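Zunia Tabletop Kit: Gallery

Zunia is a two-arm tabletop kit sold by Kobzar for labs, classrooms and small workshops. It comes as a pair of arms with grippers, a wrist camera, a fixed camera for the table, and the Dukomeck software that records what the arms do and plays it back. We get a lot of questions from people who have read the spec sheet and want to see the kit working on ordinary things, so this page is kept for that.

The set on this page is from the household objects session at our Grernadden demo room in July. The same session is used for the walk-in demos, so if you have booked one you will see much the same table.

What the kit is

Two arms, each on its own round base. The bases mount to a table top you supply. We ask for a solid top, matte if possible, in one plain color. A dark gray, brown or tan surface works well with the cameras. Glass and high gloss tops cause trouble with reflections and we don't recommend them.

Each arm carries a two-finger gripper. The fingers are a wear part and come off with a hex key, which is in the box. Spare fingers are sold in pairs. If you change only one finger the grip will be uneven, so change both.

The wrist camera looks out past the fingers, so the tips are always in view at the bottom of the picture. This is on purpose. When you train or check a grasp, you want to see the tips and the object together. The fixed camera covers the full table and is used for layout and for checking that the arms stay clear of each other.

What the kit is for

Most buyers use it to collect recordings of everyday handling: picking up a cup, moving a tray, putting something in a basin. Some use it in teaching, where students set a task, run it, and look at the recordings afterward. It isn't a production machine and is not sold as one. If you need to pack boxes all day, ask us about other products.

The objects are whatever you have. We don't supply an object set and have no plans to. The demo room shelf was filled from the kitchen and housewares aisles and the toy section, and gets added to when something breaks.

The pictures

The first picture is from the wrist camera, the second from the fixed camera.

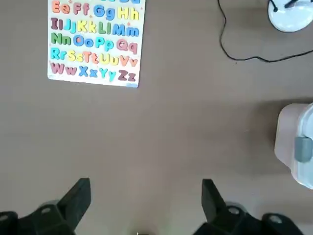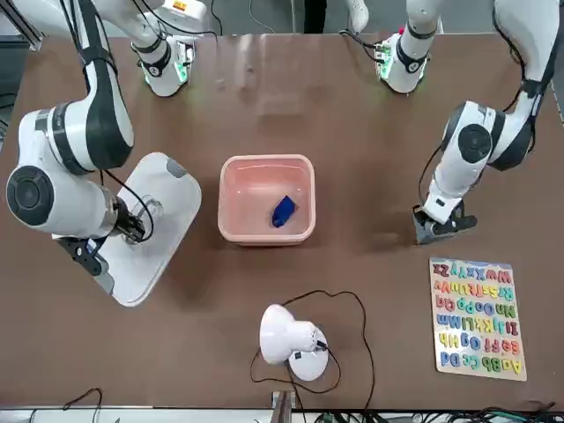 Household objects session, Grernadden demo room. The alphabet board is on the table in both views; in the second, the right arm's gripper has hold of a clear glass cup.

Notes on the session

Left and right are named from the robot's side. The fixed camera in our room faces the bases, so the robot's right arm shows on the left of the picture and its left arm on the right. New users mix this up in the first hour or so and then get used to it. Dukomeck can print the arm names over the live picture if you want them there. The setting is under View.

The ring at the foot of each base is a status light. Green means the arm is powered and ready. Yellow means it is waiting for you to confirm something on the screen. Red means it has stopped and needs a reset before it will move again.

Alphabet boards are useful for checking the cameras. The colors are strong, the shapes are known, and you can tell right away whether the picture is sharp enough to read. We do a quick look at the board before recording and adjust the lights if the letters wash out. Any printed board of the same type will do.

Clear glass is one of the harder things to handle with this kit, or with most kits. The camera sees the table through the cup, and the edges come and go with the light. We suggest starting with something solid and colored, like a plastic mug, and moving on to glass once your grip settings are right. Keep the grip force low. The default setting is 9 and we would not go above 11 with a drinking glass.

Cords are also hard. A lamp with its cord attached is a good test of planning, and you should expect to spend time on it. The loose part of a cord drags, catches on other objects, and lies differently each time you set the table. Unplug anything with a cord before you put it on the table.

Setting up your own table

Bolt or clamp both bases along the same edge and leave the middle open. Run the power and data cables toward the back and give them enough slack for the full swing of the arm. A tight cable will pull on the connector and you will get dropped recordings that are hard to trace.

Keep people out of reach of the arms while they are moving. A strip of tape on the floor helps. The stop button should be on the operator's side and not behind the arms.

Start with one or two objects. Add more when the arms are doing what you expect. A crowded table makes for better recordings in the end but it is a slow way to learn the software.

Wipe the wrist camera lens at the start of the day with a dry cloth. Check the finger screws at the same time. They can work loose after long sessions — a quarter turn is usually enough.

Recordings and storage

A recording holds both camera streams and the arm positions, saved under one name. Dukomeck numbers them in order and you can add a short note to each. We recommend the note. After 121 recordings of a cup and a tray, you will not remember which ones had the slipped grip.

The control unit holds 2000 short recordings before it asks you to move some off. You can copy to an outside drive from the Files page without stopping the session.

What comes in the box

Two arms with bases
Two grippers, fingers fitted
Wrist camera and fixed camera
Control unit with Dukomeck installed
Stop button on a long lead
Power and data cables
Hex keys and one spare pair of fingers

The table, lights and objects are not included. Base clamps are sold separately — most workshops already have something that will fit.

Demos and orders

Demos at Grernadden run in the morning and last until you have seen what you came for. You are welcome to bring your own objects. Small, dry and not alive, please. If you want to try something heavy or fragile, write to us first through the contact form so we can tell you if the grippers are suited to it.

Kobzar ships the kit assembled as far as the bases. Lead times are on the order page and are updated each month. Replacement parts ship separately and usually go out sooner than full kits.

More galleries: Workshop Tools, Packaging, Fabric and Towels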